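我在Gruvumska待了一下午，看人教机器拿杯子

去之前我以为会看到一排排服务器，再不济也得有几块大屏幕吧。结果Nayeli Quintero下楼来接我，手里拿着一卷胶带，第一句话是：“你介意站在线外面吗？里面正录着呢。”

Nayeli在Montecinos带数据采集这一摊，干了三年。她的搭档Khrystyna-Mariia Moroz负责训练那头，名字太长，整层楼都叫她Khrysty（她说随便叫，别叫错就行）。两个人的工位背靠背，吵架不用起身，这是Nayeli的原话。

她们手上的项目叫Ralus，说白了就是让机械臂看着人的操作学会收拾桌面：杯子、手机、小盒子，拿起来，挪过去，放下。听着简单吧？我也这么觉得，还很不识相地说了出来。

“你来试试。”Nayeli把操作手柄递给我。

我试了。第一次夹空，第二次把杯子推倒了，第三次总算夹住，可夹得太狠，杯口都捏扁了。Khrysty在旁边看得很开心，顺手把这三段全存了下来。我问这种也要？她说要啊，单独打标签，放在失败那一类里，“你这个捏扁的特别标准，我们自己人已经捏不出来了。”

我就当这是夸奖。

一条示范从夹爪离开起始位置开始算，到它回到起始位置为止，多数不到半分钟。六月那一批她们一共录了1051条，最后进训练集的是455条。我说这淘汰得也太狠了，一半都没留下。Nayeli叹了口气：“你应该看看我第一年。那时候我们什么都留，觉得数据嘛，越多越好。留了3000条，训出来的东西走到杯子跟前就开始犹豫，左晃一下，右晃一下，像在超市里挑牛奶。”

后来查原因，查了快一个月，问题出在人身上。当时有四个操作员，有人习惯从左边绕，有人习惯从上面直接下去，还有人喜欢先停一停再夹。每个人单看都没毛病，混在一起，模型就取了个中间值，而中间值哪儿也不是。

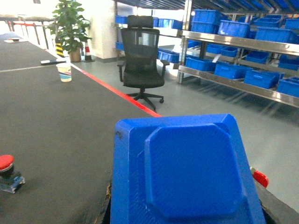 “所以现在开录前，我们先吵一架。”Khrysty说。吵什么呢？吵这一批到底从哪边进，夹多深，放下以后手要不要停。吵完写成一页纸，贴在墙上，谁上手谁照着来。我凑过去看了看那页纸，上面改得密密麻麻，最底下有一行特别大的字：放稳了再松！

我问她们，既然动作都统一了，那还有什么是要变的？

“除了动作都要变。”Nayeli说着就来劲了，“杯子的位置要变，朝向要变，光要变。上午录一批，下午四点再录一批，太阳挪了，影子跟着挪，在它眼里就是另一张桌子。还有背景，背景千万别收拾得太干净。”

这一点我倒是没想到。她解释说，刚开始大家都有点洁癖，录之前把四周清空，后面还拉了块白布。模型在白布前表现好极了，白布一撤，完了，连杯子都找不着。现在她们就让屋子保持它平时的样子，椅子爱停哪儿停哪儿，有人从后面走过去也照录不误。

“它得知道哪些东西不用管，”Khrysty补了一句，“这个也是要学的，而且比学夹杯子慢。”

聊到这儿，我问了个憋了半天的问题：机器腕部的镜头拍到的画面，有好大一块都是夹爪自己，不浪费吗？Khrysty摇头，说夹爪在画面里的位置是固定的，等于给模型一把随身带着的尺子，杯子离它多远、偏了多少，全靠这个比。她们用的标注工具Maren里有个选项，可以把夹爪遮掉，她试过一回，成功率掉得难看，具体掉到多少她死活不肯告诉我。

后来我又缠着Nayeli要了一轮，这回照着墙上那页纸来，从右边进，慢慢合，放稳了再松。成了！我差点跳起来，她看了看回放，说不错，但是停顿长了，这条不能要。

“那我练多少条才能录进去？”

“新人一般先练100条，都不算数的。”她想了想，又说，“有天赋的也练100条。”

我问她干这行最烦什么，以为她会说重复，毕竟同一个杯子一天要拿上几百回。她说重复还好，戴上耳机就过去了，最烦的是走神。手还在动，脑子已经在想晚饭，这种示范从画面上几乎看不出来，混进去以后要很久才会露馅。她给自己定了规矩，录四十分钟必须站起来走一圈，Khrysty负责撵人。

走的时候快六点了，她们还要录傍晚那一批。Khrysty把我捏扁的那只纸杯塞给我当纪念，Nayeli已经坐回去了，背对着我们喊了一声：“开始了啊，都别说话。”其实不收音，她后来发消息告诉我，她就是喜欢安静。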